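Notes for week 14: good practice at a two-armed bench

Welcome back, everyone, and thank you for the very full discussion last time (we ran so far over that I have moved the Drakberg exercise to November). This week we leave the big fenced cells behind and come down to table height, where the rules feel gentler but still want following, and where I think a good many of you will end up working.

Please have the Surnness bench rules beside you as you read. They are short, and the ones I care about most are these. Agree the end state in writing before the first run, so that two people looking at the same table would give the same verdict. Give each arm its own side, and write down who yields in the middle. Keep hands out of the shared space until both arms are stopped, even when it is only crockery! And log every run, including the dull ones and the ones you would rather forget.

Mugs, a tray and coasters, with two arms at the table:

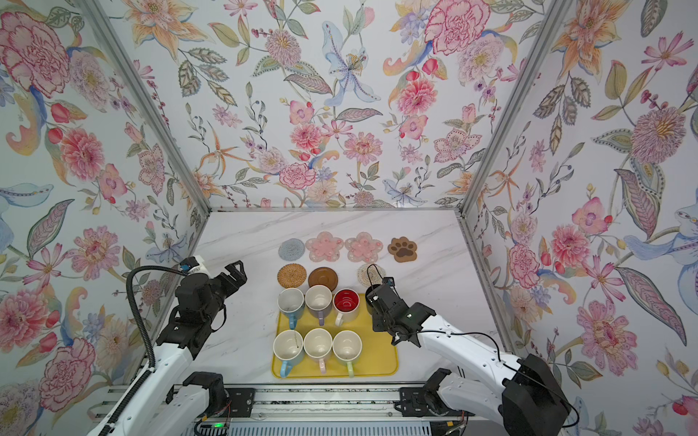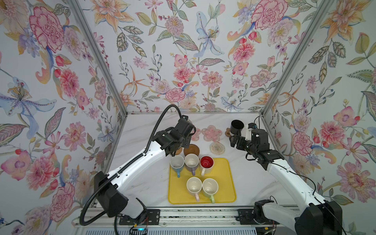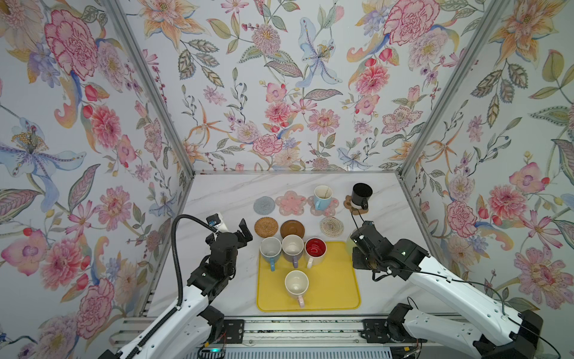
A reply from Fedham, on the rule about yielding: we tried fixing one arm as the one that always gives way, and it made for long waits, so now we decide it task by task and write it at the top of the run sheet. We'd not go back, though new starters do need it explained twice.

I have some sympathy with that, and I'd accept either approach in your coursework, so long as the choice is written down before you start and you don't change it halfway through a set. If you do have to change it, close the set and open a fresh one, tedious as that is.

For your own sheet, plan a set of 50 runs on any sorting or placing task you like. Rule 14 covers what to record when a run is stopped by hand, and it's the one people skip, so do read it slowly. Sheets go in the Yeoh folder as usual, and please put your group's name on the first page.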